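Notes on teaching the towel fold by teleoperation

Filed under: Girnlow, teleoperation, cloth

October was mostly towels. The Girnlow task list has had "fold, then fold again" on it since the start, and I put it off as long as I could, cloth being the thing I understand least. We do it by remote control: the operator holds a pair of leader handles, the arm follows, and everything the arm does is logged along with the wrist view. No scripted motion anywhere.

Before that I tried the other way, with the arm in free-drive and a hand on the wrist, pushing it through the fold. It works for rigid objects. With a towel there are two problems. The first is that your own forearm is in every wrist view, and the policy learns to expect a forearm. The second is that you feel the arm's weight and none of the cloth's, so you drag. Remote control has no force feedback on our rig either, but at least it is honest about it, and operators slow down near contact.

The current settings, for anyone running the Grorthorpe follower code:

Command smoothing: 3 samples. More than that and the fingers close late.
Grip: position target with a current limit. Pure position control pinches terry too hard and the pile stays flattened for the next attempt.
Episode ends when the operator presses the pedal, never on a timer.

The grasp itself took the longest to agree on. Going in flat from the side pushes the cloth along the table. Coming straight down takes the top layer and leaves the rest. What we settled on is to straddle the edge, close, and lift a little before moving, so that the fabric gathers between the pads.

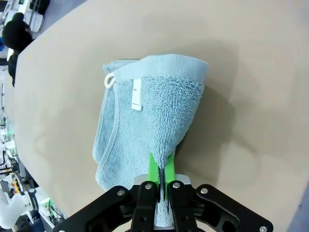 The lift is short on purpose. If you raise the edge too far the folded layers start to slide over each other, and you then spend the rest of the episode repairing the previous fold. That is also a demonstration, of a sort, but it teaches repair and should be labelled as such. I keep those in a separate folder and leave them out of the first training run.

By the end of the month the log held 1,617 episodes, of which 430 had at least one regrasp. I had been deleting regrasps. I have stopped. A policy trained only on clean grasps had no idea what to do after a poor one; it closed on air and carried on with the fold regardless. With regrasps left in, it completed 58 per cent of folds on the Redirgate test towels, and most of the remainder failed on the second fold, where the edge is thicker.

Start pose matters too. I now ask operators to begin with the fingers wide open and well back from the cloth, and to vary the approach — otherwise the policy memorises one line through space and ignores the camera.

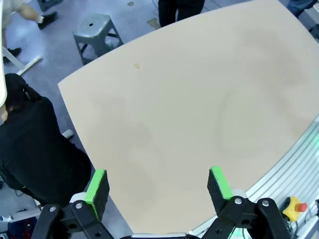 Fakhoury disagrees with the last part, and wrote in to say that varying the approach by hand never gives enough spread, as operators drift back to whatever is comfortable for the shoulder within ten minutes. Better to have the software pick a random start pose, move the arm there, and only then hand over control. The operator has no say in it and the spread is whatever you set.

I accept the point about drift. Our start poses, plotted, make two tight clumps. The handover needs care, though: if the leader handles and the arm disagree when control passes over, the arm jumps. I have a ramp half written that holds the arm until the two match, and will put the settings up once it has run for a full session.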